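Panya Ratanaporn keeps her screwdrivers in an old biscuit tin, and the tin goes wherever she goes, which on most mornings is the corner of the workshop at Merness where the hand-held grippers are looked after. There are two to a set, one for each hand, and people use them to show a robot how a job is done, packing a box, say, or folding a shirt.

They lead a hard life, these little tools. Fingers get knocked against tabletops all day long, screws creep loose, and a cable that has been tugged once too often will start to sulk - usually just before lunch, in her experience!
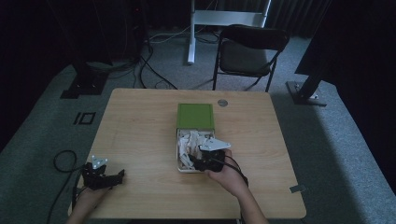
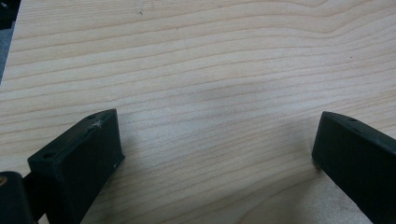
Black gripper fingers at the table, first with a paper-filled box and then over bare wood.

Her routine hasn't changed much since she joined. She opens and closes each pair of fingers 5 times by hand, slowly, feeling for any grittiness, and then she goes over the fastenings. Scratches don't bother her a bit, but a finger that wobbles comes straight off and a fresh one goes on. Every 1,500 grasps the whole set gets a proper strip-down, and that (with a pot of tea) takes her most of an afternoon.

Sakda Thongsuk, who shares the bench, would rather do it sooner. "I can hear when one's going," he told me, and held a gripper up to my ear so that I could listen too. I heard nothing at all, but he was already reaching for the tin.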